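Taça Mallum

A Taça Mallum é uma competição amadora de futebol por eliminatórias, disputada anualmente entre clubes dos distritos de Zadov e Tadska. A prova decorre em jogos de mão única até às meias-finais, que se jogam a duas mãos. A final realiza-se em maio, em campo neutro.

Formato

Participam os clubes inscritos nas duas associações distritais. As equipas da divisão superior ficam isentas das 2 primeiras eliminatórias. Em caso de empate no fim do tempo regulamentar recorre-se diretamente à marcação de grandes penalidades – o prolongamento só se aplica na final. Cada equipa pode efetuar até 6 substituições, em três interrupções no máximo.

A taxa de inscrição é de 100 coroas por equipa, devolvida aos clubes que concluam a prova sem faltas de comparência.

Recintos

A final disputa-se habitualmente no Campo Hafþórsson, em Tadska, com lotação de 1.010 lugares. O relvado natural foi substituído por piso sintético, o que permitiu antecipar o início da prova. Os jogos das primeiras rondas realizam-se no campo do clube sorteado em primeiro lugar.

Organização

O sorteio de cada eliminatória tem lugar numa sexta-feira, na sede da associação de Zadov. As fichas de jogo são entregues em suporte digital – os originais em papel ficam na posse do clube visitado até ao final da época.

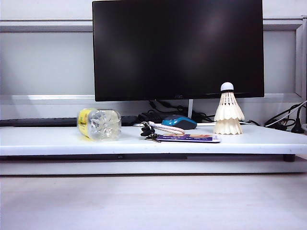 Monitor AOC junto a uma plataforma branca.

Os protestos devem ser apresentados por escrito pelo delegado da equipa. A decisão em primeira instância cabe à associação do clube visitado, com recurso para um conselho conjunto.

Ver também

Supertaça de Tadska
Liga Distrital de Zadov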